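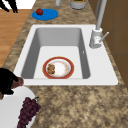

# Zaltelura opens up Flavow, a planning toolkit for robots that have to deal with the washing-up

Zaltelura is very pleased to share the first public release of Flavow, a set of software tools that helps robots plan and carry out small household jobs, and we are just as pleased that the first job in the box is one most of us know far too well - sorting out the kitchen sink.

Flavow joins up three pieces of work that our users have had to stitch together for themselves until now. There is a perception layer, which works out what is on the counter and what is in the basin. There is a task planner, which decides what ought to be picked up, and in what order. And there is a controller, which turns each of those decisions into movement of the arm and hand. All three share one description of the kitchen, so when the planner changes its mind the controller hears of it straight away (anyone who has spent a long evening hunting for two versions of the same plate will know why we were so keen on this!).

The release comes with 2,000 simulated kitchen starts. Each one gives the planner a counter, a sink and a mixture of food and crockery to think about, and the positions change from one start to the next. A plate lying in a basin makes a surprisingly rich little problem. The walls limit how the wrist can come in, the tap takes up room on one side, and if there is still something to eat on the plate the software has to decide whether to move the food first or lift everything together.
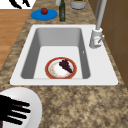

We have spent a good deal of time on that last question in particular. Flavow lets developers write down their preferences in plain text files, such as "clear food before crockery", and then watch how the plan shifts as a result. It also keeps a full record of every choice the planner turned down, with the cost it gave to each, and our early users tell us they open that record more than anything else in the toolkit.

The new release includes:

- a scene editor for moving, adding and removing objects
- 34 ready-made tasks, from single picks to longer tidying jobs
- a grasp checker that tests hand positions against nearby walls and rims
- a replay tool that steps through a plan alongside the planner's reasons
- support for both grippers and hands with several fingers

Much of the testing was shared with our friends at Grovell, who ran the planner in their own simulation set-up over the summer and sent back a long and very helpful list of grumbles. The grasp checker grew out of that list, and so did the pause button in the replay tool, which we really ought to have thought of ourselves.

Flavow is free for teaching and research from September. Teams who would like to use it in a product can ask us for a commercial licence, and the first 30 to sign up will be offered set-up help from our engineers.

Work has already begun on the next version, which goes by the name of Pană inside the office. It will add drawers and cupboard doors, along with 300 more kitchen starts, and we would love to hear which jobs people want to see next. Suggestions, bug reports and questions are all welcome through the Flavow pages on the Zaltelura website.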